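Ticket: Elleo label printer skipping every other label
Opened by: Humaira Janjua, Tilance Tableware Hire
Opened: September 21, 2022
Status: Closed

First message

Hi all, me again, sorry! The Elleo has started skipping labels. I print one, I get one, lovely. I print a batch of 20 and I get a good label, a blank, a good label, a blank, all the way down the roll. The light stays green the whole time and Skornine says the job finished with no errors, so as far as the computer's concerned everything is wonderful.

It began after I put a new roll in on Monday. Same supplier (Gondal), same box as the last lot, or so I thought. I've turned it off and on, I've cleaned the roller with one of the wipes, and I've taken the roll out and put it back three times. I've also had a firm word with it.

Khurram asked what the labels are for, in case it matters which kind we use.

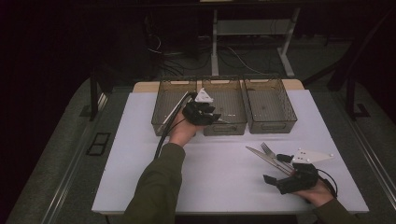

Each label has a short name and a barcode, and we scan them when a hire order goes out and again when it comes home. Most go on the tubs and the big crates with no bother. The awkward ones are open baskets like those three brownish-grey plastic ones side by side, because the walls are all little holes and the label has hardly anything to grip. For those I've been using a tie-on tag and sticking the label to the tag. So it's the small labels I need, the narrow roll, and I need rather a lot of them.

Reply from Khurram Jafri

Can you hold the feed button down until it blinks twice, then let go? It should push out a few labels and measure the gap between them. Tell me how many blanks you get after that.

My reply

Did that. It spat out four, thought about it, and stopped in the right place. Then I printed 20 and got exactly the same as before, good, blank, good, blank. I tried from Maya's laptop as well in case it was my computer, and hers does it too.

Khurram also wondered if I could get round it with the larger labels for now. 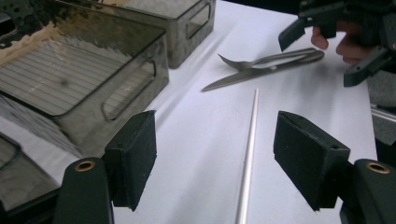 I had a go, and the large ones print perfectly, every single one. So the printer isn't broken, which cheered me up for all of five minutes. But they're no use on the small stuff. Try wrapping one round something as skinny as that silver metal rod lying on the white table and you get a great flapping flag with half the barcode on the inside — the scanner won't look at it. I'd be printing 100 of them just to throw them away.

Reply from Danish Bhutto

Taking this over from Khurram. If the large roll is fine and the small one isn't, I'd like to rule out the template. In Skornine go to Settings, Printing, Label stock, and read me the height it gives for "small". Then measure a real label with a ruler, backing paper not included.

My reply

Right, now we're getting somewhere! Skornine says 20 mm. My ruler says 14 mm. I dug the old roll's cardboard middle out of the recycling and it has a different code on it from the new one, though the boxes look the same to me. So Gondal have sent the shorter kind and the software is still expecting the taller. 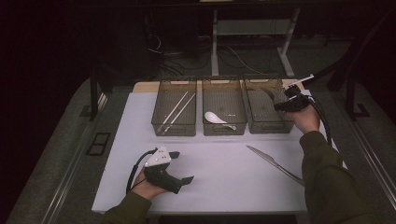 That explains the blanks too, if I've understood Danish properly. It thinks the label is longer than it is, runs over the gap onto the next one, then has to wind on to find a fresh start. I don't know why the measuring business with the feed button didn't sort it out. Danish says Skornine sends its own size with every job and the printer believes that over what it measured for itself.

I've ordered 1,000 of these, by the way, so sending them back would be a pain. I'd much rather change the setting.

Reply from Danish Bhutto

You can keep them. Don't edit "small" itself, or Rafia's saved layouts will shift. Make a copy and change the height on the copy. 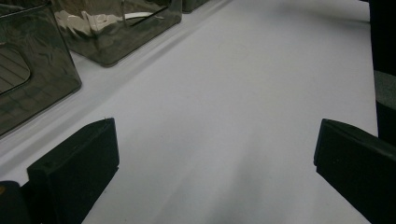 What fixed it

1. Settings, Printing, Label stock. Click "small", then Duplicate.
2. Name the copy. Mine is "small short".
3. Change the height from 20 to 14 and save.
4. Open the item layout and drag the barcode up a bit, or the bottom gets chopped off. (Ask me how I know.)
5. Turn the printer off, count to ten, turn it on, and do the feed button again.
6. Print three as a test before you do a full batch.

I've now run a whole batch of 20 with no blanks, and the barcodes scan first time. Rafia tried her old layouts afterwards and they're still where she left them.

One leftover question: when I log in as Maya, "small short" isn't in the list. Is that per person?

Reply from Danish Bhutto

Yes, per login. Tick "Share with site" on the copy and it'll appear for her next time she signs in. Closing this one, but reply here if the blanks come back.

My reply

Ticked, and she's got it. Thanks both!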